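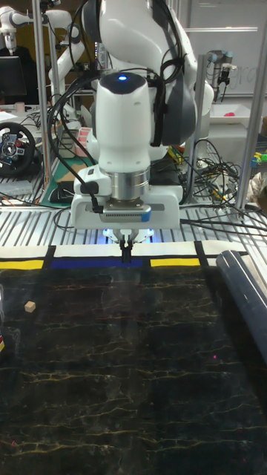 1 min read · 6 posts

Trinity Iwasaki

1/ Second month with the Skikell gripper kit from Asov. Notes for anyone comparing it with the Sikberg one. Test part is a small beige cube on a black marble-pattern surface.

2/ Mounting took 2 hours, most of it cable routing along the arm. The flange adapter fit. The printed manual skips the connector pinout – email support and they send a PDF. 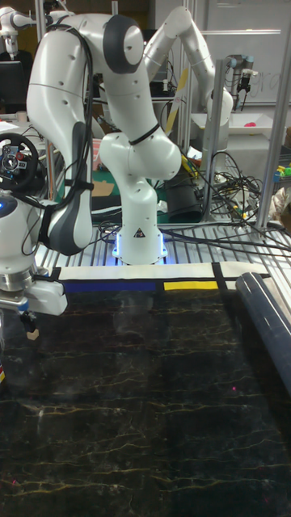

Arm folded back to the left, base light blue.

3/ Logged 3,646 grasp cycles through January. Pads swapped every 600. Drops came in clusters just before a swap, so I would shorten that interval.

♡ 41 ↻ 9 Comments (6)

4/ Glossy surfaces are the weak point. Depth readings get noisy near reflections, and the default filter smooths over small parts.

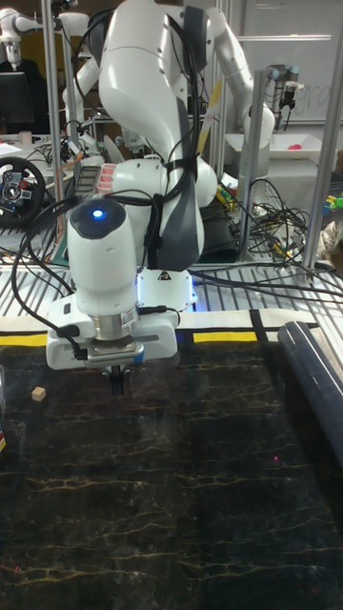 5/ Lowering the approach speed helped more than any filter setting. Halvorsen resells the kit with a 2-year warranty – Asov direct does not.

6/ Verdict: good hardware, thin documentation. Would buy again at the reseller price. Config file on request.

Last updated: January

We use cookies to keep you signed in. Accept | Manage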